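Robot arm learns to put things away, slowly

Vinard, November — A small company in Vinard wants to find out if a machine can do one of the most boring jobs at home: opening a drawer, putting something in it and closing it again. The company, Prurkus, began its tests on Tuesday and plans 224 attempts before it publishes any result.

The work is done on a white tabletop, with a white chest of drawers and one blue cube. Each drawer has a simple bar handle in the middle.

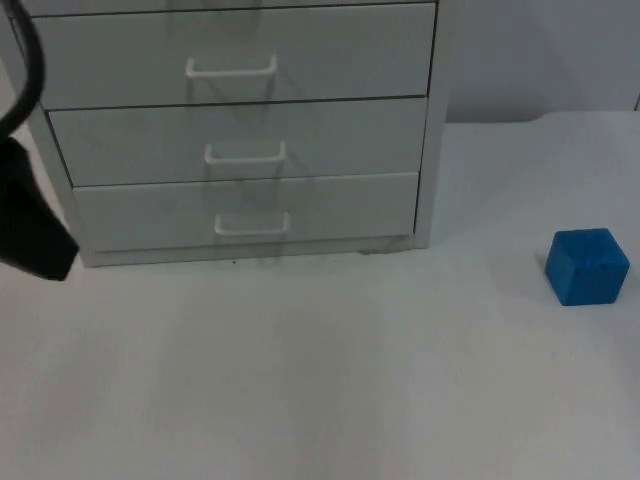

Damian Pietrzak, who leads the tests, does not promise too much. In the first 100 attempts, he says, the arm closed the drawer 88 times, but opening it went much worse. "To pull a handle, you must feel when it starts to move," he said. "A person does this without thinking. The arm has to learn it, and it forgets easily when the light changes."

The furniture shop Tesfamariam, which pays for a part of the project, is interested for another reason. Its staff open and close the drawers in the showroom all day, and after the evening they must put small goods back in the right place. Tolera Tilahun, the shop manager, thinks the machine is still too slow for this. One attempt takes some 2 minutes — his staff need a few seconds.

A second group, Plallinine, will repeat the same tests with softer objects, such as socks and kitchen towels. These are harder, as they change their shape when they are lifted.
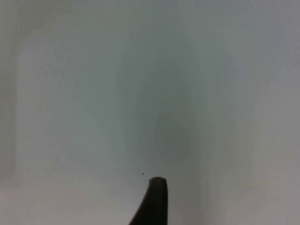

Can a family buy such a machine for the home soon?

Pietrzak expects to wait several years more. The arm must first work with drawers it has never met before, and the price must come down a lot. Prurkus will show the next results in Vinard when all the attempts are finished.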